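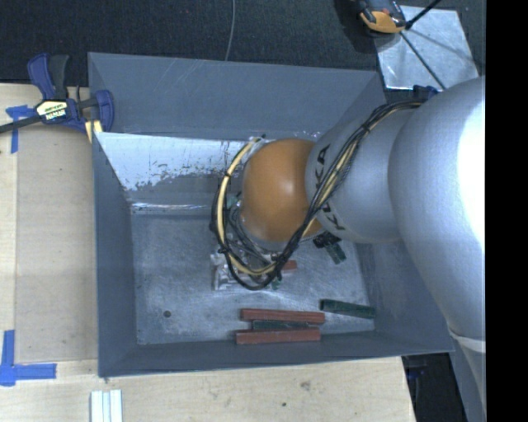 Figure 1. Gray bin on the wooden tabletop.

Drying Times of Reused Paper Pulp
Xuân Văn

2. Method

Old newspaper was torn by hand and soaked overnight in tap water. The pulp was mixed for 4 minutes and poured onto a mesh screen from a Kostov paper kit. We made 14 sheets. Half were pressed under books and half were left unpressed. All sheets dried indoors in March with the windows closed.

3. Results

Pressed sheets dried faster and stayed flatter. Two unpressed sheets curled so much that we could not measure their thickness. Hodžić (2003) reports a similar difference for cotton pulp.

The thick sheets gave uneven readings near the corners. We weighed those again the next morning and used the second value in Table 2.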